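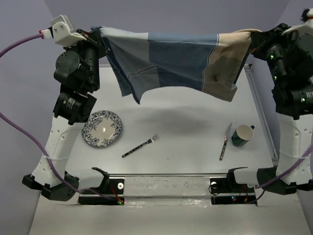
February 27, 2020

Cloth over tableware again, both arms, and I think I finally like this setup. Steinar Kvaran wanted a plain cloth, but I held out for the patchwork one — the panels give the tracker something to hang on to, and the blue against the tan is so much easier for me to check by eye when I scrub through the recordings.

Method as it stands, for Glenys and whoever picks this up next: each gripper takes a corner, the arms pull apart until the top edge is more or less straight, then they hold and we grab the still that goes to the Liang model. It has to predict where the cloth will land over the plate, fork, knife and mug before we let the arms lower it. Training set is 277 lowerings, with 49 held back for testing. Of those 49 it got the outline right (by Carol's overlap score) on all but 16, so much better than August!

The misses are mostly mug trouble. The model seems to think cloth slides off a rim like water, and it wants the fabric flat on the table right next to it. Plate and cutlery hardly bother it. I also suspect the sagging corners: when the right one hangs low it'll touch the mug early and drag, and we only feed in one still, so the model never hears about the drag.

Eglė says add a second still halfway down. Fine by me, but it means redoing the timing in Drindimus, and I'd like to try shuffling the mug position first.

Still to do: retension the left arm cable before the next batch, rerun the 16 with the mug moved left of the plate, send Carol the raw overlap numbers.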